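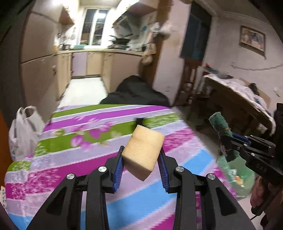 How Sponges Hold Water
A Lusteck Museum learning page for readers aged seven to eleven

Water spilled on a table spreads out in all directions. A sponge placed on top of the puddle will take the water in and keep it there until somebody squeezes it. This page explains how that happens, where sponges come from, and how to test one at home or in school.

What is inside a sponge?

A sponge is full of holes. These holes are called pores, and a material with many pores is described as porous. Some pores are large enough to see, and others are so small that a magnifying glass is needed to find them.

When a sponge is dry, its pores are filled with air. When it is put into water, the water moves into the pores and the air is pushed out. The air leaves as bubbles, and these can be seen if a dry sponge is held under the water in a bowl.

The pores in a sponge are joined together like the rooms and corridors of a large building. Water can pass from one pore to the next until it has reached the middle. If every pore were closed off from the others, only the outside of the sponge would become wet.

Why does the water stay in?

Water is made of very tiny parts called molecules. Water molecules pull on each other, and they also pull towards many of the materials they touch. This is the reason that drops of rain cling to a window.

Inside a sponge, the water is touching the walls of the pores on every side. The pull between the water and the walls draws the water into narrow spaces, and it can even draw water upwards. Scientists call this capillary action. The same thing happens when the corner of a paper towel is dipped into a drink and the wet patch climbs up the paper.

Squeezing a sponge makes the pores smaller. There is no longer enough room for all the water, so some of it has to leave. When the sponge is let go, it springs back towards its old shape and the pores open again.

Sponges from the sea

The first sponges used by people came from the sea. A sea sponge is an animal, although for a long time many people believed it was a plant. It has no eyes, no brain, no heart and no stomach. An adult sponge usually stays fixed in one place, often on a rock.

A living sponge feeds by drawing water in through its small pores. It catches tiny pieces of food from the water and then sends the water out again through larger openings. There are thousands of kinds of sponge. Most live in salt water, but some live in rivers and lakes. Only a few are soft enough to be used for washing, as many of the others have hard or prickly skeletons.

People in ancient Greece used sea sponges for bathing and cleaning. Divers collected them by holding their breath and swimming down to the sea bed - a difficult and dangerous job.

Sponges from factories

Most of the sponges found in kitchens today are made by people. Some are made from cellulose, a material that comes from plants and is often taken from wood. To make the holes, crystals of a special salt are mixed into the soft cellulose. When the mixture is heated, the crystals melt and run out, leaving spaces behind. Other sponges are made from plastic foam, and their holes are formed by bubbles of gas.

Try it: how much can a sponge hold?

You will need a clean, dry sponge, a bowl of water, an empty measuring jug and a tray to catch drips. Ask an adult before you begin.

Place the dry sponge in the bowl and press it gently under the water. Wait for 2 minutes. Lift the sponge out, hold it over the bowl and count to 10 while the loose drops fall. Then move it over the measuring jug and squeeze it as hard as you can. Read the number on the side of the jug and write it down.

Darmawan Sitompul, who leads the museum's school sessions, tried this in the learning room and collected 115 millilitres. Your own result will depend on the size of your sponge, what it is made from and how firmly you squeeze. Repeat the test with a folded cloth or a different sponge, and keep the waiting time the same so that the test is fair.

Wipe up any spills when you have finished - floors can be slippery when wet.

Words to know

Absorb: to take in a liquid.
Capillary action: the movement of a liquid through narrow spaces.
Cellulose: a material found in the walls of plant cells.
Molecule: a very tiny part of a substance, made of atoms joined together.
Pore: a small hole.

Page last reviewed 24/05/2021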